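9/24/26, Parnader bench, right arm

Swapped the gripper pads for the softer Esto ones this morning and lost an hour to a screw that had rolled under the Lucero power supply. Old pads are in the tin marked "good", where all the bad parts live.

Closing force was at 40, which let the lint roller handle twist as soon as the head met the table. Put it up to 62 per cent of nothing useful, then read the manual and set the limit properly. Approach height now 210 mm, travel speed down to 22 per cent. Slower than my gran with a hoover, but it stops short of the tabletop.

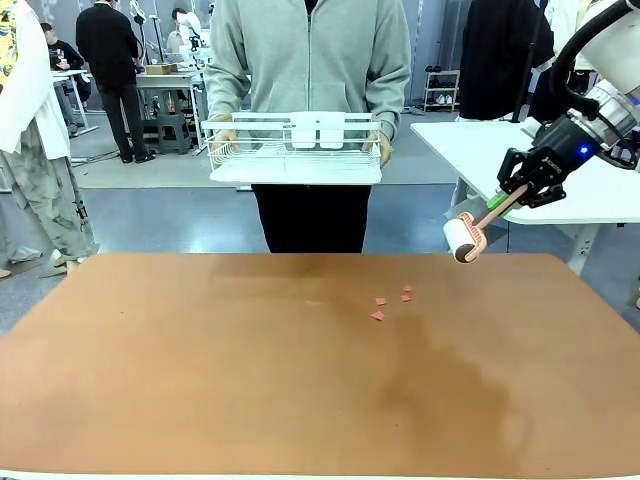
Roller in the right gripper, pink paper squares set out on the tan top.

Stroke is still set too long. The planner thinks the table is 620 mm deep because I typed that in January and have trusted it ever since. Measure it again, with a tape this time.

To do:
Shorten stroke, rerun from the saved start pose.
Tie the black cable back properly before it catches on something dear.
Ask Stanlow whether they sell roller refills in anything smaller than a lifetime supply.
Label the tin.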